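Spent most of the winter putting my grandmother's recipe cards in order. A few people asked how I went about it, so I'm writing it up as a thread. Mar 27, 2025

My grandmother was Merike Koppel. She cooked for the school in Kullmont for most of her working life and for the rest of us on top of that. She wrote everything on index cards and almost never threw one out.

The cards came to me in two shoeboxes and a cookie tin. There were 985 of them. I know that only because the scanning app numbers the files.

First thing I did was nothing. I read them for a week with my coffee and left them in the order they came in. I'm glad of that, as the order turned out to mean something. Soup cards sat next to the bread cards she served with those soups. If I'd gone straight to alphabetical I would have lost it.

So before you sort, write a number in soft pencil on the back of each card, top right corner. Soft pencil erases. Pen bleeds through old card stock, and I have one dumpling recipe with a blue 12 in the middle of it to prove it.

Scanning: both sides, always. The backs have grocery lists, phone numbers and who liked what. One just says "not for Easter again." I don't know what happened at Easter.

300 dpi was too low for the faded ones. I redid those at 600. Color, even for cards that look plain black and white, since brown ink on yellow card disappears in grayscale.

A lot of her cards name products you can't get now. She used Famen for anything that needed a hard fat. The store in Kullmont stopped carrying it when I was in grade school. I've been using half butter and half lard and the crust comes out close.

Duplicates were the slow part. She copied out favorites when a card got greasy, and she changed things as she went. I have 4 versions of the honey cake. The sugar goes down every time and the oven temperature goes up.

I kept every duplicate. They're clipped together, oldest at the back. You can usually tell by the handwriting, which gets bigger.

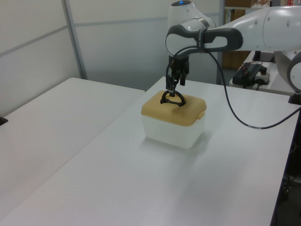
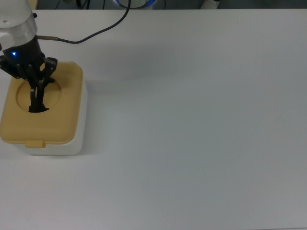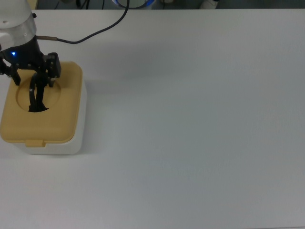

Storage is where I changed my mind the most. I wanted to keep the cards in the cookie tin because that's where she kept them, but the tin had rust along the seam and it was coming off on the edges. I looked at wooden recipe boxes too and they were too short for her cards, which are an odd size. What I settled on is a small plastic storage box for each group, the same general idea as the one on the white table in the first picture. One for soups, one for breads, and so on. I can carry a single box into the kitchen and leave the others on the shelf. Check that the plastic is polypropylene if you want the cards to last. PVC is bad for paper.

Stand the cards up, don't stack them. Stacked cards stick if there's any grease left on them, and with a cook's cards there's always grease. I put a sheet of plain acid-free paper between the worst ones.

Dividers I cut from old manila folders. I labeled them with her words instead of mine — "for many," "for Sundays," "when there is no meat." That last section is the best one.

The language took longer than I expected. Half the early cards are in Estonian, and then there are words I think she made up. "Skumum" shows up on a bunch of the soup cards. My mother says it was what they called the foam you skim off the top of the pot. My uncle says it was the soup. I wrote both down.

Ask your relatives now, even about the small stuff. I brought a handful of cards to my mother each time I visited and just let her talk. She remembered that the rye bread on card 263 was never my grandmother's. It came from the bakery on the corner, Kairys, and she got it out of the owner by trading him pickles.

Card 214 is for those pickles. I made a jar last September. Too much dill for me, but my mother ate them standing at the counter, so I'm leaving the recipe alone.

Cleaning: I did very little. A dry soft brush for flour and crumbs. No water, no eraser on the front. Tape I left where it was, even the yellow tape, after I pulled one piece and took a line of writing with it.

The scans are in a shared folder for the family, one file per card, named with the pencil number and a short title. My cousin wants to make a printed book. I said fine as long as the backs go in too.

Next up are the ones she cut out of newspapers and glued to cardboard. The glue has gone brittle and half of them are loose. If anyone has dealt with old flour paste, I'd like to hear what you did.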